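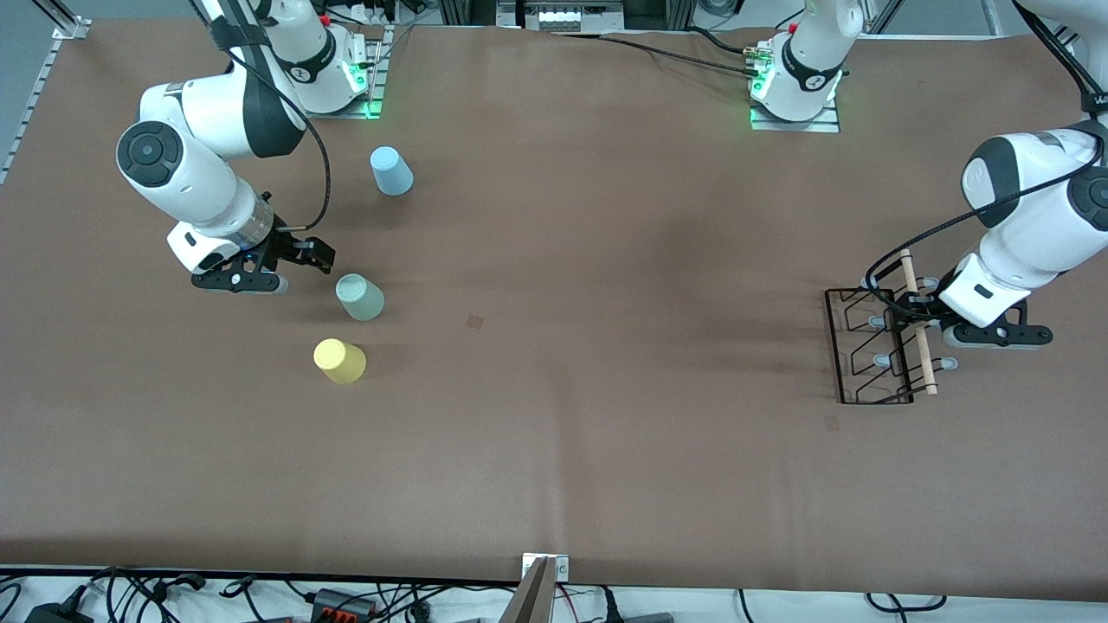 플라스틱 컵은 엎어서 보관하는 게 좋은가요, 세워서 보관하는 게 좋은가요?

먼지가 걱정되면 엎어 두고, 안쪽에 물기가 남아 있으면 다 마를 때까지는 옆으로 눕혀 두세요. 완전히 마른 컵은 엎어 두셔도 괜찮습니다.

엎어 뒀더니 컵에서 냄새가 나요. 왜 그럴까요?

저도 자취 초반에 제일 많이 겪은 일이에요! 설거지하고 바로 평평한 상판에 엎어 두면 입구가 딱 막혀서 안쪽 물기가 빠질 데가 없거든요. 밑에 마른 행주를 한 장 깔거나, 나무 봉이 달린 건조대에 걸어 말려 보세요. 이미 밴 냄새는 미지근한 물에 베이킹소다를 한 숟갈 풀어서 하룻밤 담가 두면 꽤 빠집니다. 김치 국물 냄새는... 두 번 하세요.

나무 봉 건조대, 곰팡이 안 생기나요?

생길 수 있어요. 저는 Hornena 건조대를 쓰는데 첫해 장마 때 봉 아래쪽이 거뭇해져서 얼마나 속상했는지 몰라요. 고운 사포로 살살 밀고 식용 미네랄 오일을 얇게 발라 줬더니 지금까지 멀쩡합니다. 봉이 빠지는 제품이면 한 달에 한 번쯤 뽑아서 끼우는 구멍 안까지 닦아 주세요. 물이 고이는 데가 딱 거기예요.

봉이 자꾸 헐거워져서 빠져요.

접착제부터 찾지 마시고(제가 그랬다가 구멍에 본드가 굳어서 한참 긁어냈어요) 봉 끝에 종이 마스킹테이프를 한 바퀴만 감아서 다시 끼워 보세요. 그래도 흔들리면 봉만 새로 사는 게 편합니다. 목재상에 쓰던 봉을 들고 가면 맞는 굵기로 잘라 주는데, 저희 동네는 하나에 800원 받더라고요.

컵을 색깔별로 나눠 쓰는 게 정말 도움이 되나요?

저희 집은 효과가 컸어요. 파스텔색 컵을 사람마다 하나씩 정해 두니까 개수대에 쌓이는 컵이 확 줄었습니다. 다만 비슷한 색은 피하세요. 연한 하늘색이랑 연두색은 저녁 불빛 아래서 은근히 헷갈려요. 룸메이트 Diễm Vũ는 아직도 제 컵으로 물을 마시고 시치미를 떼는데, 색이 비슷해서 그랬다니 할 말이 없죠 뭐.

겹쳐 놓은 컵 두 개가 안 빠져요!

힘으로 비틀면 금이 가기 쉬워요. 안쪽 컵에 찬물을 붓고 바깥쪽 컵만 따뜻한 물에 잠깐 담갔다가 살살 당겨 보세요. 끓는 물은 안 됩니다. 저는 그렇게 Barasa 컵 하나를 찌그러뜨렸어요.

식기세척기에 돌려도 되나요?

컵 바닥을 먼저 보세요. 식기세척기 표시가 있으면 위 칸에 넣고 건조 기능은 끄는 쪽을 추천해요. 표시가 없으면 그냥 손으로 씻는 게 마음 편하고요. 수세미는 부드러운 면으로! 거친 면으로 문지르면 잔기스 사이에 커피 물이 들어서 점점 누레집니다.

컵 놓는 자리를 테이블 위에 따로 만들고 싶은데 어디가 좋을까요?

팔꿈치가 안 닿는 뒤쪽이요. 저는 원래 앞쪽 모서리에 뒀는데 지나가다 툭툭 쳐서 하루에 한 번은 꼭 떨어뜨렸어요. 큰 테이블이면 한쪽은 컵, 반대쪽은 건조대로 나누고 가운데를 비워 두는 게 쓰기 편해요. 쟁반을 하나 깔면 닦을 때 통째로 들면 되니까 그것도 좋고요.

댓글로 물어봐도 되나요?

얼마든지요! Upendo Langat 님이 지난 11월에 남겨 주신 겹친 컵 질문도 그렇게 이 페이지에 들어왔어요. 답은 보통 주말에 몰아서 달고, 건조대 얘기는 조금 더 길어질 수 있습니다.

1월 22일 월요일에 나무 봉 관련 답변을 고쳤습니다.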